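Edge-glued panel

An edge-glued panel is a board made by joining narrow strips of solid wood side by side with adhesive. It is used for tabletops, shelving and worktops where a single plank of the required width would be costly or prone to cupping.

Strips are dried, planed square and sorted by colour before glue is spread on the long edges. They are then held in clamps until the adhesive has set. Grain normally runs the same way in every strip, so the panel moves mainly across its width. 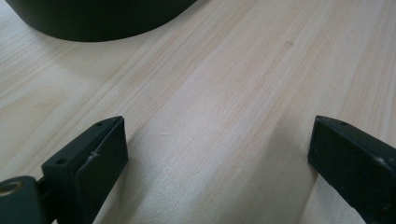 Zinhle Nel disputes the common advice to alternate the growth rings from strip to strip, arguing that in a well-fixed top it makes little difference and often spoils the match of the grain.

Finishing

Pale softwoods darken on exposure to light. Oil deepens the colour at once, while water-based lacquer alters it least. Both faces should receive the same number of coats.

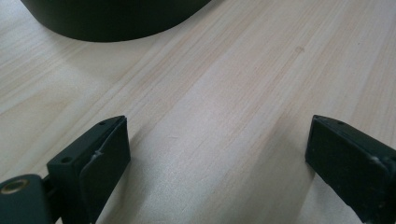 Tops are fastened to the frame with slotted brackets or wooden buttons, which allow for seasonal movement. Fixed rigidly, a wide panel may split along the grain in dry winter air. Gaps of 4 or 5 mm are usual at walls.

See also: Butcher block; Plywood; Wood glue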